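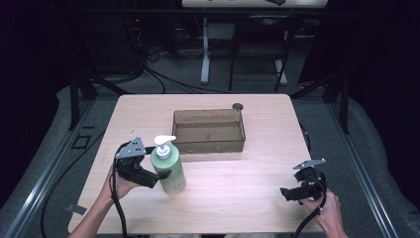 Marites Dizon says the first thing she wanted to know was whether she would still have a job. Everybody on her shift asked the same question, and they asked it before they asked anything about how the robots worked.

It is a fair question, and grown-ups ask it a lot. This page is about one workplace, a packing center called Plirkport, and what happened to the jobs there when some of the packing was automated. Automated means that a machine does a task without a person moving it along at every step.

What do they do at Plirkport?

Plirkport packs things that people use at the sink: soap, shampoo, hand lotion. Stores send in orders. Each order is a little different. One store wants a tray with a single kind of soap, and another wants three kinds mixed together.

For a long time all of this was done by hand. A packer stood at a table, took a bottle from a bin, set it in a tray, and reached for the next one. There are 90 people who work at Plirkport, and 57 of them used to be packers.

Packing is not hard to learn. It is hard to do all day. Your feet hurt, and your wrist makes the same turn over and over. Nestor Rivera packed for years and wore a wrist brace on most days. He liked the people at his table and he liked finishing at three in the afternoon. He did not like the wrist brace.

Why is picking up a bottle hard for a robot?

Machines have worked in factories since before your parents were born. Many of them do one thing in one place. If a part always arrives in exactly the same spot, a machine can grab it a thousand times in a row.

Bottles at a packing table are not like that. One stands up straight and the next has fallen over. Some have a flat cap. Some have a pump on top with a nozzle that can point any way at all. If you squeeze a soft bottle too hard, soap comes out. If you don't squeeze it enough, it slips.

You know how to deal with all this and you hardly think about it. You learned it when you were very small, by dropping a lot of things. A robot has to learn it too, and one way is to learn from people who already know how.

How do you teach a robot to pack?

At Plirkport the teaching is done with grippers that a person holds. A gripper is the part of a robot that does the grabbing. It has two fingers, called jaws, that open and close. The teacher takes one in each hand and does the job at a small table. While the teacher works, a computer saves how the grippers move. It also saves video of the table.

One try is called a demonstration, or "demo" for short. A demo can be very short. You bring the jaws to the bottle, pick it up, put it in the tray, and let go. Then you set everything up again and do another.

The saved demos go to a computer program named Akema. Akema looks through all of them and works out what they have in common: where the jaws usually go, how fast, and when they close. After enough practice it can steer a real robot arm through the same job, even if the bottle starts in a place it has not been before. Sometimes it gets this wrong. Then the teachers make more demos of the part it gets wrong.

What is it like to be a teacher?

Nestor was one of the first packers to try it. He says it felt silly for a week, like eating soup with barbecue tongs. Your own fingers can feel a bottle start to slide. The jaws can't tell you much, so you have to watch closely and go slowly.

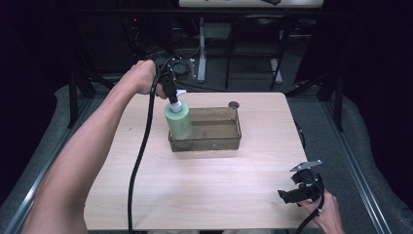

Teachers at Plirkport have a few rules. One is that you don't rush, and another is that both grippers stay in your hands for the whole demo, even if only one of them has something to do. A pump bottle shows how that goes. It stands in the left end of the tray, the left gripper is right down on the white pump head, and the right gripper is held near the front edge of the table. New teachers often want to put the second one down. But a robot with two arms needs to know what to do with the arm that is waiting, too, so keeping it out of the way is part of the lesson.

Teachers take turns. Nobody does it for more than 50 minutes before a break. Holding the grippers is tiring in its own way, mostly in the shoulders, and Anitha Chowdary changed the height of the tables in May after several teachers told her so.

So what happened to the jobs?

Some jobs changed and some went away. The night shift at Plirkport used to have packers, and now robots do the packing then, with a small crew to look after them. The company, Prergate, said that it would not fire any packers, and so far it hasn't. But when a packer moves away or retires, a new packer is not always hired. That means there are fewer packing jobs for people who might have wanted one next year. In the town of Tolentino, where the center is, some families worry about that.

There are 19 teachers now. All of them were packers first. They are paid more than packers, and they had to learn some new things, such as how to check that a demo was saved properly.

Other people became minders. A minder walks along the robot tables and helps when a robot stops. A tray might be stuck, or a label might have come off and wrapped itself around a jaw. Marites is a minder. She did keep a job, although it is a different one. She walks a lot more and talks a lot less, and she misses the talking.

Reynaldo Soriano still packs by hand. He does the odd orders, the ones with gift ribbon or glass jars, because the robots are not good at those yet. He was asked to be a teacher and said no. He told us he has packed his own way for a long time, and he wasn't sure how he felt about a machine learning it from him.

That is something the people at Plirkport talk about at lunch. If a robot packs well because Nestor showed it how, should Nestor get something extra for that? Jordan Bunting thinks so, and has asked the company about it. The company has not decided.

Words to know

Automation: using machines to do tasks that people used to do.

Demo: one try at a job, saved by a computer so that a robot can learn from it.

Gripper: the part of a robot that grabs things. Some grippers are made for a person to hold.

Jaws: the two parts of a gripper that open and close.

Minder: at Plirkport, a worker who helps when a robot gets stuck.

Try it at home

Get a pair of kitchen tongs and an empty plastic bottle - ask first. Put a baking tray on the table. Pick up the bottle with the tongs and stand it in the tray without letting it fall. Now try it with the other hand. If someone is with you, explain to them out loud how you are doing it, and see whether they can copy you from your words alone.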